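Home | Forums | Fabric & Dye | Search | Log in
Print this page | E-mail this thread
2 min read

Orange cotton bleeding after three washes – is Heltora dye worth keeping? 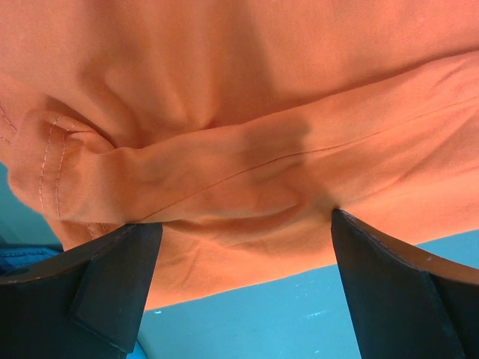 The orange, wrinkled.

dunmore_stitch wrote:
I bought 13 yards of the Heltora orange for curtains. Wednesday, August 27, 2025 was wash number three and the water still ran pink. Cold water, plain detergent, no softener. The store says keep rinsing. Do I keep going or send back what I haven't cut?

pinhead50 wrote:
Send it back. Three washes is plenty for a curtain fabric. I had the same trouble with their red and it stained a windowsill.

Skumholm_Sewer wrote:
I disagree. Curtains hardly ever get washed. Soak it overnight in a dye fixer, rinse, and hang it. I used Sodau on a dark green and it stopped after one soak.

pinhead50 wrote:
They get damp from condensation, though. That is how my sill got stained.

bobbin_tray wrote:
Fixer depends on the dye. It can help with direct dye. If it's reactive dye that wasn't rinsed well at the mill, you want hot water, 140 or so. Cold washing will drag this out for weeks.

dunmore_stitch wrote:
Hot worries me – I left only 2 inches per panel for shrinkage.

bobbin_tray wrote:
Then test a scrap. Measure it, wash it hot, measure again.

Skumholm_Sewer wrote:
Agree on the scrap. Hoekstra sells the fixer in small bottles if you want to try both.

dunmore_stitch wrote:
OK, cutting two scraps tonight, one for hot and one for fixer. Will post the measurements.

Previous thread | Next thread | Back to top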